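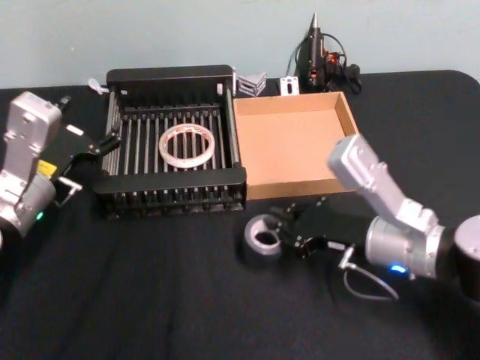
The two arms at the bench, with the duct tape in the right gripper and the packing tape in the rack.

Progress report to the Irwood Small Builds Fund
Project: two-arm sorting bench, Grarklow shared workshop
Prepared by Miłosz Śliwiński
Wednesday, November 6, 2019

Since my last report in August, both arms are fixed to the bench and run from one computer. The bench top is covered with a black material, as Shabani Mfaume proposed. It still makes folds near the front, and I must stretch it again before the next tests.

The present task is to move rolls of tape between the dish rack and the cardboard box. We chose tape because the members use it every day and it does not break when it falls. The rack is harder than I expected. A finger can go between the bars and stay there, so the left arm now approaches more slowly — this costs us up to 20 seconds in each cycle.

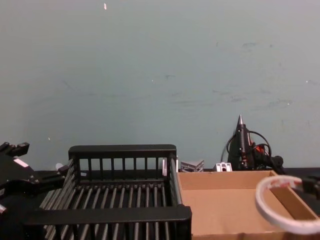
For the right arm the main difficulty is the release. When the gripper opens too high, the roll lands on its edge and can roll out over the low wall of the box. I lowered the release point twice last week and the result is better, but I do not want to call it solved. We will make 100 cycles with the same settings before I give you any success rate.

Of the grant, 556 euros are not yet spent. I ask for your permission to use 100 euros of this for new finger pads, which were not in the first budget. Laaksonen has them in stock.

Shabani is rewriting the calibration script, and I will send it together with the cycle log. The visit of the Buswood workshop members is moved until the cycles are complete.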